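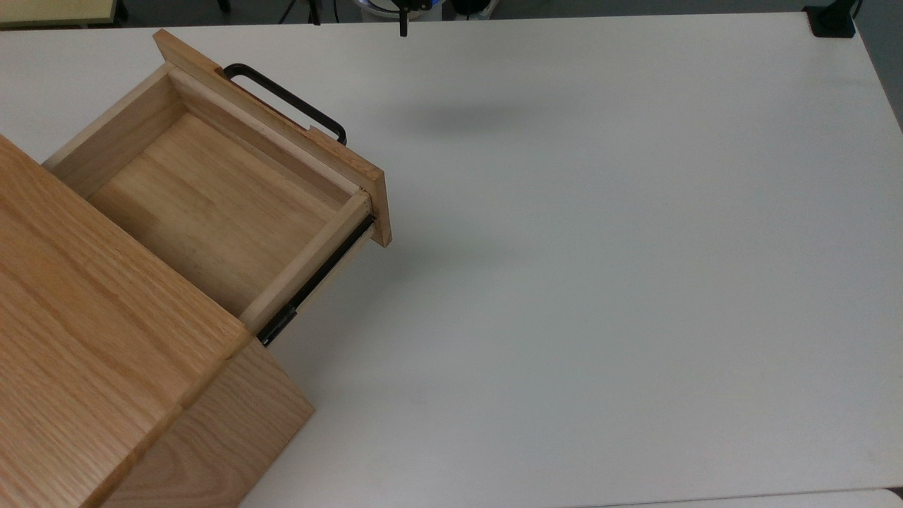

Reviewers wanted: good practice rules for robots that open and close things

Endano is looking for people to pull apart a draft. The draft is a set of good practice rules for robot arms that work with household furniture, meaning drawers, doors, lids and anything else with a handle on it. It runs to 122 clauses. We think that is too many, and we would like to be told which ones are doing no work.

Why we are asking outsiders

Most of the draft was written by people who sell arms, buy arms or test arms for a living. Géza Kelemen chaired the first round and has said in writing that a third of it restates what any decent lab already does, while the hard parts got waved through. Take clause 14, which says a drawer task is complete when the drawer is "satisfactorily open." Satisfactory to whom? One site in Triltport scored a pull of two finger widths as a success. The Skokthorpe site wanted the whole inside of the drawer clear of the cabinet. Both reported their results under the same heading, and both say they followed the draft.

There are other soft spots. The force limits for handles were set using one style of metal bar pull, and were then applied to knobs and recessed grips without anyone testing those. The section on empty drawers assumes the results carry over to full ones. The section on cabinets standing on a table assumes they carry over to cabinets on a floor. Maybe they do. We haven't seen the evidence, and the draft doesn't cite any.

What you would do

Read the draft and mark it up. Then spend two working sessions at the Bakos test room watching drawer runs and scoring them yourself using the rules as written. You score alone, with no talking to the operator, and we compare your sheets with everyone else's afterward. If six sensible adults can't agree on whether a run passed, the rule is bad and we want it rewritten or dropped.

You would also go through part of the run log. There are 3000 entries in it and each reviewer takes a share. Some were stopped by hand, and the reason given is often just "operator." We want to know how many of those would count as failures under an honest reading.

Who should apply

You don't need a robotics background. We already have plenty of that. Cabinetmakers, kitchen fitters, occupational therapists, safety inspectors and people who have written or enforced rules in some other trade are all welcome. If you have ever been handed a certificate and wondered what it certified, you'll fit in.

Please don't apply if you or your employer sells arms, grippers or test services. Having bought one is fine, but tell us.

Pay and terms

Reviewers get a flat fee of 1005 euros, paid when you hand in your marked copy and score sheets. It is the same fee whether you like the draft or hate it. Travel to Bakos is paid separately. Your comments will be published under your name unless you ask otherwise, and we won't edit them for tone.

You'll get a floor briefing from Bart Timmermans before your first session. He decides who stands where while the arm is powered, and that part is not up for review.

What we can't promise

We can't promise the final rules will follow your advice. The working group votes, and it has ignored good advice before. It does have to answer every comment in writing, and those answers go out with the final text. Nor does the draft have any legal force. A company can print "follows the Endano rules" on a box tomorrow and there's little we could do about it, which is a good reason to make the rules harder to follow badly.

How to apply

Send one page to Mikkel Gunnlaugsson at the Endano office. Skip the résumé. Tell us about a rule you've had to work under that looked fine on paper and failed in use, and say what you would have changed. Applications close at the end of December. Sessions start at 9 a.m. and finish by 3 p.m., with lunch provided.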